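Seasonal packing and kitchen help wanted — Lulley Preserves, Lesel site

Posted Apr 27, 2021

Need people. Soon. Berries come early this year by the look of the canes and we're short for the whole summer.

What we do: jam, pickles, chutney, a bit of syrup. Small batches, big kettles. Sold at markets and through the Strazds stores. Been on the Lesel site 9 years, before that in a rented church kitchen, don't ask.

The jobs

Kitchen hand, 2 openings. Washing and sorting fruit, prepping onions (a lot of onions), filling jars, wiping down. On your feet all shift. It gets hot in there in July, we have fans, the fans help some.

Packing and labels, 2 openings. Labels on straight, jars in cases, cases on pallets. Full case is heavy, you'll need to lift it to waist hight all day. Must be able to read a batch sheet and notice when it's wrong.

Market driver, weekends only. Own license, clean record. Van is ours. Early start — van leaves before 6 on market days. You set up, sell, pack down, bring the cash box back.

Hours

Kitchen and packing run 7 to 3:30, half hour lunch, two short breaks. Four or five days a week, tell us which you want. Season goes thru November, then it drops off to almost nothing, so please don't apply if you need year-round. One or two people usually stay on for the gift boxes.

Pay

$315 for the training week, which is short days. After that hourly, rate depends on the job, we'll tell you on the phone before you bother coming in. Paid every other Friday. Overtime paid as overtime. Staff take home dented lids and odd jars. 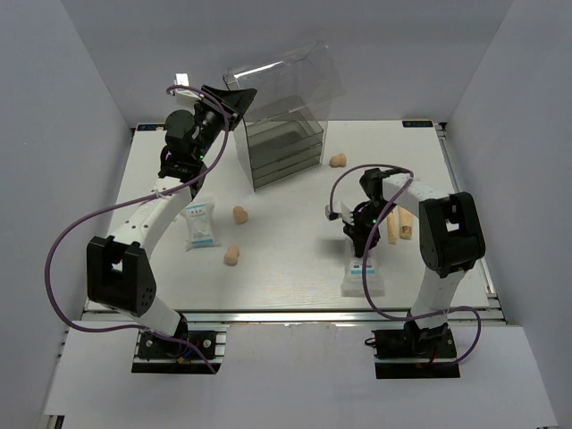 You need

To be 18 or over for kitchen, 16 for packing.
Closed non-slip shoes, your own. Aprons, gloves and hairnets we supply.
No rings, no nail polish, no fake nails in the kitchen. Plain band is OK.
Food handler card, or get one in your first 10 days. We pay the fee.
Some English, enough for the safety stuff. Spanish very welcome.

Experience is nice, not needed. Turning up is needed.

Allergies — we handle mustard, celery, walnuts. Tell us up front if any of those are a problem.

Getting here

Lelby Road, past the feed store, second gate. Bus stops at the bottom of the hill, then a 10 minute walk, no sidewalk for the last part so wear something bright. Parking in the gravel lot, not in front of the loading door please.

To apply

Call the office mornings or drop a note in the box by the gate. Name, phone number, which job, which days, when you can start. Resume if you have one, no cover letters. Trial shifts are paid. If you worked last season just call, you don't need to fill out anyhting again.

Open till filled. Kitchen spots go first.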